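Section 5: Cleaning and Resealing the Cabinet Panels

Applies to Ballero wall cabinets, models 647 and 648. Revised May 18, 2018.

Clean the outer panels when they look dull or feel greasy. In a kitchen, plan on doing this every month. In a hallway or bedroom, twice a year is enough.

Before you start

Empty the cabinet and lock both doors open. Have ready a soft cloth, mild dish soap, warm water and a tube of Sultisis seam filler.

CAUTION: Do not use bleach, scouring powder or steam. Damage from these is not covered by the Duststead warranty.

Cleaning

1. Mix a few drops of soap into a bowl of warm water.

2. Wring the cloth out well and wipe each panel from top to bottom.

3. Wipe again with clean water and dry the panel right away.

4. Look along the joints between panels. A thin gray line on a pale surface can be hard to see, so use a flashlight held to one side.

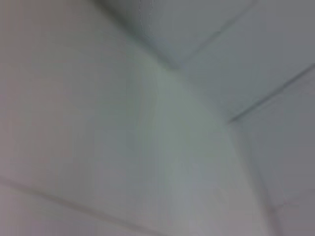 Resealing a joint

5. Run a fingernail along the joint. If it catches, the joint needs filler.

6. Put masking tape on both sides, leaving a narrow gap.

7. Press the filler in with a plastic spreader and pull the tape off while the filler is still soft.

8. Leave the doors open for 5 hours.

NOTE: Filler darkens slightly as it cures. Do not add a second coat on the same day.

If a joint opens again within a month, check the wall bracket screws as shown in Section 2.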